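Green Cloth, Lilac Plate: Table Notes from Zamside

The fall supper at Zamside seats 32 people, and the tables are planned well before anyone sits down. One place setting gets worked out first, and the others are copied from it. The pieces this year were a green cloth, a pale plate with a lilac tint, and small pumpkin shapes striped in cream and orange.

Noelia Soler and Carmela Esteban chose the colors. I wrote down what was decided, including the parts that changed along the way. Anyone helping with the settings can use this page as a guide, and anyone who only wants to look at the table can skip to the pictures.

The cloth

Green was picked before anything else. The brown cloths from last year looked fine in daylight and disappeared after dark, when the overhead lights are on. Noelia brought in swatches from Revberg and laid them out one at a time. The darker ones made the room feel smaller. We settled on a plain green with no pattern, so that whatever goes on top does the work.

The order was for eight cloths, one per table, with four people at each.

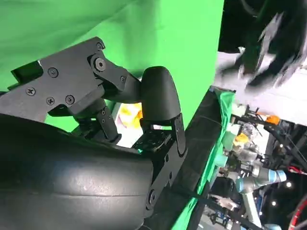 A plain cloth shows every fold line from the package, and that took more time than we had planned for. Ironing the day before works, but only if the cloths are then carried flat over two arms or rolled on a tube. Folding them again for the trip across the parking lot undoes most of it. Abilio Rivas rolled his on the cardboard tube from a roll of wrapping paper, and those are the ones we will copy.

Small ripples are fine. They settle some once the plates are down, and people lean on the cloth anyway. Long creases that run the whole width should be pressed out. Let the cloth hang over the sides, and check the corners, where people tend to catch it with a knee or a bag strap.

Against the black

Black curtain was the other thing we argued over. Carmela wanted it behind the table. I thought it would be gloomy. With the green in front of it the curtain mostly goes away, and you look at the table. It also hides the stacked chairs on the hall side, which is worth something by itself.

Leave the curtain in loose folds. We tried pulling it tight and it sagged in the middle within the hour. Where the cloth meets the curtain the line wanders a bit, and we stopped straightening it.

The green cloth with the dark curtain at the back, and a plate out on the table. 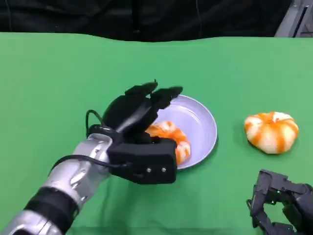 The plate

The plates came from Jatmont, where they had been sitting on a back shelf in two boxes of 16. Noelia wanted white. Carmela wanted some color but nothing that would fight with the orange. Lilac was the compromise, and it is a quiet one. From across the room people take it for white. Up close, beside green, the purple shows.

It is a round plate with a raised rim, and the flat part in the middle is a good deal smaller than the whole plate. That matters for serving. Roast squash and rice sit well on it. A large slice of pie hangs over the edge of the flat part and tips, so pie will go on the dessert plates.

A few notes on placing it:

Set the plate down before the pumpkins. Moving a plate around decorations knocks them over.

Keep it back from the table edge by the width of a hand. Children's places can go a little closer.

Wipe the rim with a dry cloth last. Fingerprints show under the hall lights.

No charger and no placemat. We tried a woven mat under it and lost the color completely.

Out on the green, the plate's pale center and its soft lavender-purple rim. 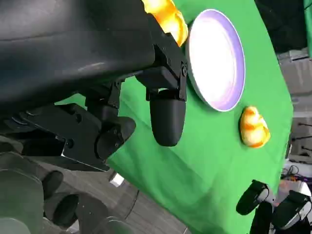
Noel Lumbao wrote to ask whether the lilac would look too much like spring, and said a cream plate would tie in better with the stripes on the pumpkins. Cream was tried, using two plates from the Zamside kitchen. They matched so closely that the pumpkins stopped standing out, and the whole setting went yellow in the evening. The lilac stays. Noel has agreed to bring cream candles, and those will go on the serving table with the bread.

The pumpkins

Full-size pumpkins are out. They block the view across the table, and last year one of them rolled into the gravy. The small ones sit low, and you can talk over them without leaning.

Each has rounded lobes, cream with orange bands that run together at the top. The orange is uneven in spots and bleeds into the cream, and I like that better than a clean stripe. Adoración Villalobos said they look like peeled mandarins from a distance. She is right, and a bowl of real mandarins would not be a bad addition to the dessert table.

We tried them in a row first, then in a cluster at the middle. The row looked like a shop window. Putting one to each side of the plate worked better, and it works better still when the two sides don't match. Let one come in close to the rim, toward the front, and push the other one out so there is open cloth between it and the plate.

One pumpkin nearly touching the plate at the lower left, the other standing off to the right. 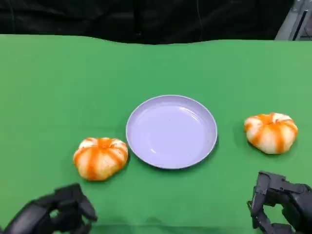
Napkins and flatware

Still undecided. The first napkins were orange and looked like part of a party kit. Carmela has a set of 14 in unbleached linen from Chala, and the question is whether to find more of them or mix in plain white for the remaining places. My vote is to mix. They will be on laps for most of the meal.

Flatware is the hall's usual set. Fork on the left, knife and spoon on the right, napkin under the fork. Glasses go above the knife. Please don't put a pumpkin where a glass needs to be - move the pumpkin.

Putting things away

Shake the cloths outside before they go in the laundry bag. Crumbs get into the hem and stay there. Wash cold and separately the first time, as the green may run.

Stack the plates with a paper towel between each one and return them to the Jatmont boxes. Pumpkins go in the shallow crate, in one layer, with nothing on top.

The cloths will be used again for the February lunch, with a different plate. Noelia already has opinions on that one, and swatches will be on the side table for anyone who wants to look.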